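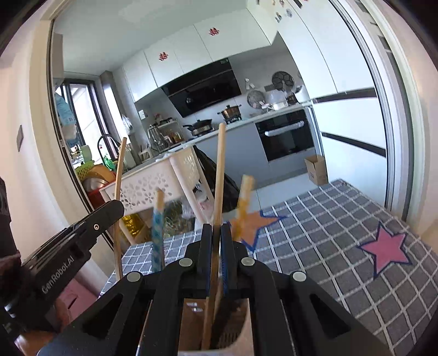

Reading time: 8 min

Thin sticks, two hands: how many examples before it stops missing the grasp?

Posted in Data Collection > Handheld Grippers

skouris
17 June 2019

I'm putting together a set of two-handed examples with handheld grippers and could use a second opinion before I go much further. The job is simple to say. Slender wooden sticks, some with a colored wrapping and a bare tip, get picked up one per hand and held upright over the table. Then each one goes to a spot next to one of the colored star shapes on the cloth. The learning side is a plain imitation setup, nothing clever. It sees the view from the gripper and predicts the motion and the jaw opening.

The place is a home and the table is by the kitchen doorway, so there is a lot behind the work: pots on the stove, seasoning jars, bags, cabinets with red cut-outs on the doors. I wanted it that way. My last set was recorded against a blank wall in our office and the policy fell apart the first time it saw a bookshelf.

My trouble is the grasp. The sticks are thin and they stand close together, so from the gripper's view one often passes in front of another. The policy trained on the first batch closes early a lot of the time, or closes on the gap between two sticks. I have 3000 episodes planned. Should I keep going to the full count or stop and change something?

----

curbfeeler

Stop and look at what you have before you record more. More of the same will give you more of the same.

Questions:
Are both hands always holding at once, or do you have episodes where one hand is idle?
Do you vary the order in which the sticks are taken?
What do you do with failed grasps? Delete them?

----

skouris

Both hands always work. Order is left first, then right, every time. Failed grasps are deleted by the person recording.

----

curbfeeler

Two of those three are problems. If left always goes first, the right hand learns to wait for the left hand and not to look at its own stick. Then at test time anything odd on the left stalls the right. We had the same thing with a cup stacking set and it took us weeks to see it because the training loss looked great.

Deleting failures is the other one. If a person misses, opens, shifts over and closes again, that is the best part of the whole recording. The policy is going to miss. It needs to have seen what you do next.

----

m_ververidis

I disagree on keeping failures, at least for a set like this one. I ran the stick and straw part of the Skellach collection. We kept everything the first time through. What we got was a policy that missed on purpose. It would close short, open, and close again, because a good share of the demos did that. We cut those out, trained again, and the first-try rate went up.

A retry is fine if you mark it. An unmarked retry is just a bad demo with a good ending.

Manolis

----

curbfeeler

How many people did your recording, though? If one person had that habit it would show up as a habit in the policy. I wouldn't blame the retries as such.

----

m_ververidis

Two operators. And yes, one missed more than the other. But that's the normal case. You don't get to pick operators who all fail in a nicely spread out way.

----

pallet_jack

I'm with Manolis on this one, with a change. Keep the retry but trim off the part before the miss. Start the episode at the moment the jaws are closed on nothing. Then the model never sees "approach, miss" as something to copy, only "I've missed, now fix it." It costs you an afternoon of scrubbing through recordings. We do this for all our cable work and the person doing it gets quick after a while.

Also, thin vertical things are hard from a camera that rides on the gripper. When the stick is between the fingertips you have a decent view of it. When it's still a hand's width away and there's another one leaning next to it out of focus, you have very little to go on. Look at your own picture. The stick in the jaws is plain as day and the one with the yellow wrapping is a blur. A person manages because they are standing there looking with their own eyes and know which stick they want. The policy only gets what the camera gets.

----

skouris

That last point is a good one and I hadn't thought about it enough. The person recording does look past the gripper at the table. So they know things the recording doesn't.

Is anyone making operators work from the camera view only?

----

pallet_jack

We tried it with a monitor. It's slow and people hate it. What worked better was a rule: approach so the stick you want is between the tips early, then come straight in. No swinging in from the side at the last moment. It makes the demos look a bit stiff but the view and the motion agree.

----

tallboy_shelf

Coming at this from the budget side. Curkley quoted us for a collection of about this type last October and the thing that drove the price was resets, not recording time. If your sticks have to be stood up again by hand after each episode, that's where your day goes. So before you commit to 3000, time a reset.

You could also think about recording several grasps per episode with no reset in between. Take one, set it down, take the next.

----

skouris

Resets are slow, yes. Longer than the episode itself. I'd been treating it as a fixed cost.

----

curbfeeler

Chained grasps help with the order problem too. Write the order on a card, shuffle the cards, operator pulls one. Left only, right only, both together, right then left. If it's left up to people they'll go back to left first by the tenth one.

----

m_ververidis

Agree with the cards. We did the same with a printed sheet and it was fine until someone lost page 2.

One caution on chained grasps. If your model only looks back a short way, it won't know which stick it has already done. With a star to put each one beside, the table shows the progress, so you're probably all right. If they all went into one cup I'd worry.

----

halfduplex

Different view here. I think the kitchen is hurting you at this stage and I would drop it. Everyone wants varied backgrounds from the first day. Get the grasp working on a plain table facing a plain wall with a small set, 8 or so stick layouts, until it closes at the right time. Then take it to people's homes. Right now you can't tell if it closes early because of timing, or blur, or because some upright thing in the background looks like a stick.

You've got a door frame down one side and door tracks down the other. Those are long thin vertical things with a pale color, same as the sticks.

----

skouris

I did the plain wall set already, see first post. The grasp was better there, though it was a thicker stick.

----

halfduplex

Then you changed two things at once, the stick and the room. Do the thin stick at the plain wall. It's a day of work and you'll know.

----

curbfeeler

I'd go the other way. Stay in the home and put the thicker stick on that table. Same day of work, and you keep the background you care about. If the thick stick works there, the room is cleared and it's the stick.

----

halfduplex

That works too. Either one. My point is to change one thing.

I still say door frames matter more than people think. Turn the table so the doorway isn't straight behind it for part of the set.

----

ohmsley

Small practical things from somebody who does the recording and not the training.

The cloth with the grid lines is useful. Use it for placing the sticks and the stars so your layouts are written down and can be repeated. But shift the whole cloth now and then, or the policy may learn the grid in place of the stick.

Wrapping color: if the left hand always gets the blue one and the right always gets the yellow one, swap them.

Fingertips: wipe them and check them at the start of each session. On our set the pads got shiny with use and thin sticks began to turn in the jaws. The person holding the gripper feels it and squeezes harder without noticing, and then your jaw opening numbers drift through the day. We found ours by plotting closed width against time. It was a slope.

Rest your arms. Two grippers for hours is tiring and the demos get sloppy in the last part. We switch people.

----

skouris

I just plotted closed width against time. There's a slope. It's small but it's there on both hands, more on the right.

So that's one thing that has nothing to do with the background.

----

ohmsley

Check the zero too. Close the jaws on nothing at the start and end of each session and log both numbers. If the zero moves, it's the gripper. If the zero stays put and the stick width moves, it's the pads or the person.

----

m_ververidis

This could explain part of the early closing as well. If "closed on a stick" and "closed on nothing" get near each other in the numbers, the policy can't tell that it missed. With a thin stick you don't have much room between those two to begin with.

We used Liao's labeling script to flag every episode where the final width was under a limit. It caught a good few where the operator had thought the stick was held and it wasn't. Happy to share if you send me a message.

----

skouris

Sent you a message, thanks.

Plan for now:
- Stop at the current batch.
- Log the zero at the start and end of each session.
- Thick stick on the same table first, then turn the table.
- Shuffle cards for hand order, and swap the wrappings.
- Keep retries, trimmed the way pallet_jack does it, with a mark so I can train with and without them.

I don't know yet who's right about the retries. With the mark I can at least run both.

Stamatia

----

curbfeeler

Good. Post the numbers for both runs, whichever way they go.

----

halfduplex

And hold back one room you never train on. Not the same home with the table turned. A different room.

----

tallboy_shelf

Did you time a reset?

----

skouris

Not yet. Tomorrow.

Related threads
Sovby wrist mount: cable rubs on the left side
Trimming long episodes without losing sync
How do you label a half-finished grasp?
Two operators, very different speeds. Keep both?
Shiny lids and pots in the background
Skellach straw set: questions about the width column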